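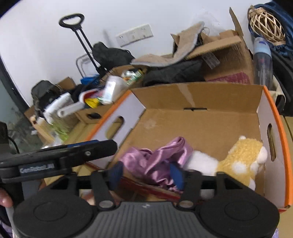 Most delayed-flight misery starts at home, a day or two before anybody sees a departures board, when the bags get packed as if nothing could possibly go wrong. I did it that way for years. Then one September our connection was canceled, the suitcases stayed wherever suitcases go, and we spent the night in a terminal with two phone chargers and a bottle of sunscreen. These days I lay things out well ahead, and I like to do it in an open box before anything goes near a suitcase. A cardboard one with hand holes in the sides is just right, with the soft things going in first, like a fluffy toy dog and a bit of pink-lilac satin, and you can carry the whole business from room to room while you gather up the rest (I promise you will end up in every room of the house).

The night-in-the-terminal bag

Keep one small bag that never gets checked, no matter how sweetly the person at the counter offers to take it. Ours is an old canvas Danier with a zipper that sticks, and I wouldn't trade it. In it go a change of underwear and socks for everybody, toothbrushes, any medicine for two extra days, a thin sweater each, and a pen. You will be handed a form at some point and there is never a pen!

Terminals get cold at night. I keep our bedroom at 68 degrees and think that's plenty cool, but a row of metal seats at two in the morning is another thing altogether. A big cotton scarf rolls up to nothing and works as a blanket, a pillow, or a curtain over a stroller.

Snacks that hold up

Skip chocolate and anything with a soft filling. Crackers in a hard tub, dried apricots, and plain nuts are what we carry. I also bake a pan of oat bars the evening before, 20 minutes in the oven, cooled all the way and wrapped one by one in wax paper. If you wrap them warm they go gummy, and I have eaten enough gummy oat bars to last me. Bring your water bottles empty and fill them after security.

Something soft for the little ones
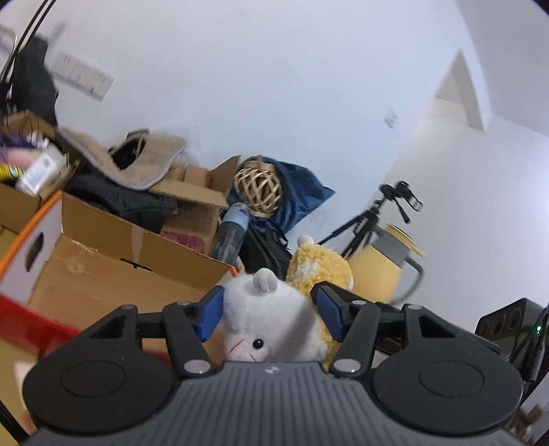 White and yellow plush toys, one behind the other.

Give a soft toy a quick wash before the trip and another when you get home. Check the label first, put it in a pillowcase tied at the top, and run it on cool and gentle. Dry it in front of a fan, fluffing the pile with your fingers every so often. If the toy can't go in the machine, a damp cloth with one drop of dish soap does nicely. Tie a ribbon with your phone number on it around the middle, loosely, and take it off at bedtime.

Papers and receipts

I use a plastic envelope from Sikwood, the kind with a snap, and everything to do with the flight goes inside: booking number, boarding passes, a card with the airline's phone number in large print. If you buy meals or a hotel room while you're stuck, the receipts go straight in there too. Take a picture of each one the same day, as that shiny paper fades faster than you'd think. Once we're home the envelope hangs on a hook by the back door until any claim is settled, and then it goes back in the canvas bag with a fresh pen.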